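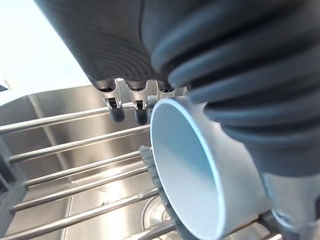

Giving up takeaway coffee, month seven

March 1, 2026

Quick one tonight, dinner's on and the rice is going to catch if I don't watch it.

So I stopped buying coffee out in August. Not for the planet, sorry. Money. I'd sat down with the bank statements because the rego was due, and the two cafes near work had got $651 out of me since Easter. Six hundred and fifty one dollars! On flat whites. And the odd banana bread, fine, more than odd.

Rules, for those who asked last time:

No coffee bought Monday-to-Friday type days, i.e. work days.
Two a month allowed if I'm sitting down with another human being.
Airport doesn't count. Airport never counts.

What I drink now

Started with instant. Lasted 13 days. I know people who love it and good on them, but I'd get to ten in the morning and feel like I'd been told off. Then a plunger, which I already owned, back of the cupboard behind the fondue set (also never used). Plunger is good. Plunger is a pain to clean. Grounds in the sink, grounds in the dishcloth, grounds somehow in the butter.

Then a stovetop pot from the op shop, a Domine, never heard of them, four dollars, handle a bit melted. Needed a new seal. The hardware place didn't have the size, the kitchen shop had the size but only in a pack of three, so now I have two spare seals and no idea where I've put them. Best coffee I've made though. Strong, a bit rough, takes five minutes. You have to stand there. If you wander off to find your other shoe it boils up and tastes like a campfire, and not the nice part of a campfire.

Beans: been through a few. The Bouzid dark from the deli is the one I keep going back to. Goes up in price every time I look at it. The supermarket ones are okay if they're fresh, check the date on the bottom, they hide it under the fold. Tried a light roast somebody gave us at Christmas and it tasted like lemon tea. Gave it to my sister in law, who loves it, so everyone's happy.

Getting it to work

This has been the real headache and I didn't see it coming. I catch the 7.12, and it's a twenty minute walk to the station if the lights are kind. Can't drink it at home because I'm making lunches. Can't drink it on the walk because of the hill. So it's got to travel.

First travel mug leaked. Not a lot. Enough that my library book has a brown corner and I had to own up at the desk (they were lovely about it, no fine). Second one didn't leak but kept it so hot I couldn't touch it until nearly lunch, defeats the purpose really. Third is a Jestus, from the camping shop, the short one with the screw lid. Does the job. Lid is fiddly, there's a little groove where milk gets in and if you leave it over a weekend, well. Don't leave it over a weekend. Old toothbrush and bicarb gets it out.

Also I take the lid off and tip it into a proper cup when I get to my desk. Tastes completly different. Drinking through a hole in a lid is half the reason takeaway coffee is disappointing, I reckon, and I paid for it for nine years.

The bit I miss

The walk. Getting up from the desk at half ten, down in the lift, out the door, sun on your face or rain down your neck, the fella on the machine who never once asked my name and always had it started before I got to the counter. That was worth something. I tried going for the walk without the coffee and felt like a goose. Just a woman going round the block. I do it now though, most days, I go as far as Goddale Books, look in the window, come back. Have bought 2 books. Possibly that undoes some of the saving, haven't worked it out and don't intend to.

People at work were a bit funny at first. You don't notice how much of the day is somebody saying "coffee?" until you start saying no. I say "I'll walk down with you" now and that sorted it.

Has it saved money

Yes. Less than I thought it would. Beans aren't cheap, three mugs aren't cheap, see above re books. But the rego got paid without the credit card for the first time in I don't know how long, and I've put a bit away for the car's tyres. Which it needs. The back left is a disgrace.

Few answers to comments off the last post, while I'm here:

Milk: full cream, from home, in an old jam jar in the work fridge with tape on it. It has been pinched twice.

No I haven't tried the mushroom stuff and I'm not going to.

Cold brew, yes, did it all through January. Jar, coarse grounds, water, fridge overnight, strain it through a clean hanky. Too easy. Makes you very awake. I had a big glass at four one arvo and cleaned the entire linen cupboard that nihgt.

The person asking about the fondue set, it's yours if you can pick it up. Forks included, one's bent.

Right, rice. Will write up the seal sizes next time if I find the packet.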